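Repairing Splits and Tears in Flexible Household Materials

Updated August 28, 2021
Compiled by Wilfredo Tiongson

Most tears in canvas, upholstery, leather and soft vinyl can be closed at home with a needle, thread and a flexible adhesive. The choice depends on the length of the tear, the direction of pull and whether the item will be washed.

Assess the tear first

Lay the item flat with no tension on it. A straight split along the grain closes easily. An L-shaped tear needs a patch behind it, as the corner will carry most of the load. Trim loose fibers but do not cut back the edges. Measure the opening and add an inch at each end for the stitch line. If material is missing, stitching alone will pucker the surface and a patch is required.

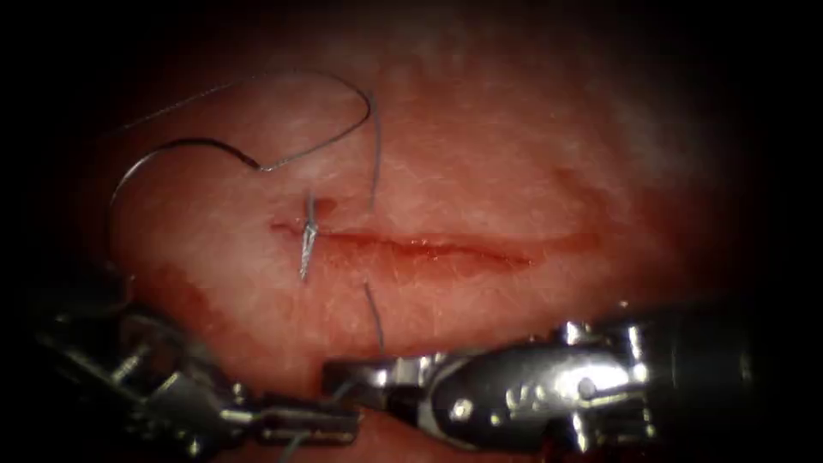 A long, narrow incision in a pink tissue pad.

Thread

Use bonded polyester for outdoor canvas and tents. Cotton thread rots when stored damp. Use bonded nylon for leather and bags kept indoors, as sunlight weakens it. Cut a working length of up to 14 inches for short repairs. Longer lengths tangle and fray where they pass through the eye. Do not wax thread that will be covered by glue.

Needles

A straight needle is suitable where both sides of the work can be reached. A curved needle is used for sofa arms, mattress edges and car seats, where only the face is accessible. Leather needles have a cutting point and should not be used on knit fabric. Replace any needle that snags on a piece of nylon stocking.

Stitching

Start beyond the end of the tear in sound material. Anchor the thread with 2 small backstitches. Work from side to side with a ladder stitch, keeping the entry points level across the gap. Pull the thread snug every few stitches. If the material gathers, the tension is too high; ease it out with the blunt end of the needle.

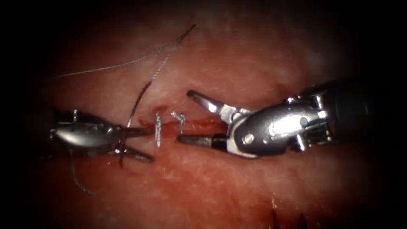
Finish with a second backstitch and bury the tail between the layers before trimming. On tents and awnings, coat the stitch line with seam sealer and leave it to cure for the time given on the tube. Do not fold the item during this period.

Patches

Cut patches with rounded corners. Square corners lift. Place the patch on the inner face, glue first, then stitch around the perimeter. Iron-on patches are not suitable for vinyl or coated nylon.

Storage

Keep needles in a dry tin with a scrap of oiled felt. Store thread away from windows. Seam sealer thickens once opened; write the month on the tube and discard it when it no longer spreads. Canvas goods put away in March should be aired before use.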